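Orkville Allotment Rainfall Records
Data card and read me

What is in this folder

Daily rainfall readings from two gauges on the Orkville allotment gardens, with the notes which the readers wrote beside them. The records were kept on paper and later typed. There are 191 days in the set. Each day has one line in the file for each gauge.

The first gauge is called Bileo, after the lane at the lower gate. The second is called Hennessy and stands near the top hedge, where the ground is more open. Both are plain plastic gauges of the same make, and both were bought new for this work.

Files

rain_daily.csv, the typed readings
notes.txt, the remarks of the readers, in the order of the dates
changes.txt, a list of what was corrected after typing

Columns in rain_daily.csv

date: the day on which the gauge was read, written year, month, day
gauge: B for Bileo, H for Hennessy
rain_mm: rain in millimetres, with one figure after the point
reader: initials of the person
flag: empty if all is normal, otherwise one letter (see below)

The reading was taken in the morning at 10 o'clock. The amount therefore belongs mostly to the day before. We did not move it to the day before, and we ask the user to do so if it is important for the work. When the clocks changed, the readers continued with the hour of the clock.

Flags

T means trace. The gauge had drops in it but not enough to measure. The value is given as 0.0.
S means snow or ice. The gauge was carried inside, melted and then read.
A means that more than one day was collected in the gauge. The total stands on the last day and the other days are blank.
L means that leaves or an insect were found in the funnel. Please use such a value with care.

A blank value is not zero. In the first version of the file some blanks were changed to zero by the spreadsheet, and Aisling Flanagan found this when she compared the totals with the paper. It is corrected now, but if you have an old copy, please throw it away.

How it was typed

Rekha Gowda typed all the pages and Cirilo Ocampo typed them again without looking at her file. Where the two files differed we went back to the paper. Most differences were a 1 read as a 7, as one of our readers writes the 7 without a bar. In 10 places the paper itself could not be read with certainty, because the ink had run. These values are left blank and are listed in changes.txt with our best guess, so you can put them back if you wish.

Known problems

The Hennessy gauge was leaning during part of May. We do not know on which day it began. It was put straight again and the post was made firm with stones. Values before this may be too low.

The Bileo gauge is nearer to a shed than the usual advice allows. With wind from the west it probably catches less. We have not tried to correct for this.

Use

You may copy and change the files for any purpose. We would be glad if you mention the Orkville gardens. The small script which makes monthly totals is called idik, and it is kept separately with its own notes. Questions about the paper pages can be sent to Xuân Lục, who keeps them.

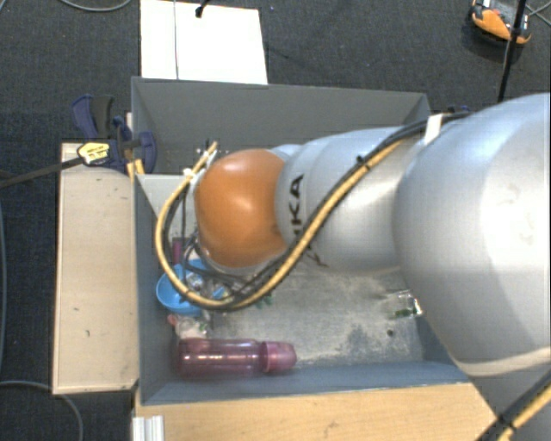 Text: Sajib Munasinghe
Last changed: 4 April 2019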